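Chapter 7
What the Label Claims: Measurement, Marketing, and the Household Test

2 comments

Most people meet laboratory testing at the supermarket. A bottle of dish soap says it cuts grease twice as fast. A mattress has been "clinically shown" to improve sleep. A frying pan survived 100 cycles of something. Few shoppers stop to ask who ran the test, what it was compared with, or how many pans were thrown away before one did well enough to go on the box. This chapter asks those questions, and it will not always find answers.

Take the case that opens most courses on the subject. In October a maker of floor cleaners, Stillon, began printing the line "removes more dirt" on its spray bottle. More than what? The company's own leaflet, once a customer had written in and waited for it, said more than water. A cleaner that loses to water would be remarkable. The claim was true, and a person standing in the aisle with two bottles in her hands learned nothing from it about which one to buy.

Defenders of this sort of label say that customers know how to discount it. I doubt that. When Atieno Sang asked 497 shoppers what "removes more dirt" meant, the most common reply was that the product had beaten its rivals. Her survey has faults of its own, and we will come back to them in Chapter 9, but you don't need a perfect survey to see the trouble. The words were picked to be heard one way and defended another.

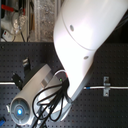
The word "clean" causes more quarrels in consumer testing than any other. Ask ten households and you will get ten standards, and most of them will be about how a thing looks. Shine is the usual stand-in. A glossy white casing with a strong highlight across its upper part strikes us as cleaner than a matte light-gray one beside it, though the finish alone tells us nothing about what is on either surface. Advertisers have known this for a long time. A tester who scores surfaces by eye is very likely scoring gloss, and a product that leaves a shiny film behind may come out ahead of one that leaves no film at all.

So what would a fair test look like? Start with the dirt. Kekilard, a testing firm that sells its services to manufacturers, uses a standard soil made of oil, starch and fine dust. It is easy to mix and gives the same result each time, and that is its main appeal. Whether it behaves like the stuff on your stove is another matter. The firm's handbook gives the point one sentence. A soil that always comes off in the same way is handy for the person doing the testing, and handy for the person paying, too.

Then look at the numbers. Drundo, a scouring pad, was sold for years on the strength of 660 trials. That sounds like a lot. Read the report and you find that all of them used the same pan, the same burner and the same technician. Repeating a narrow test many times tells you a great deal about the narrow test. Students tend to be impressed by large counts, and I would like you to lose that habit by the end of the term.

None of this means that every claim is false. The Thibodeaux report, reprinted at the end of this chapter, is dull, careful and open about its failures, and its authors say plainly which results they could not repeat. Read it before Section 7.1. Mark each place where the authors say what they compared their product with, and then try to do the same for any bottle under your own sink.

660 shares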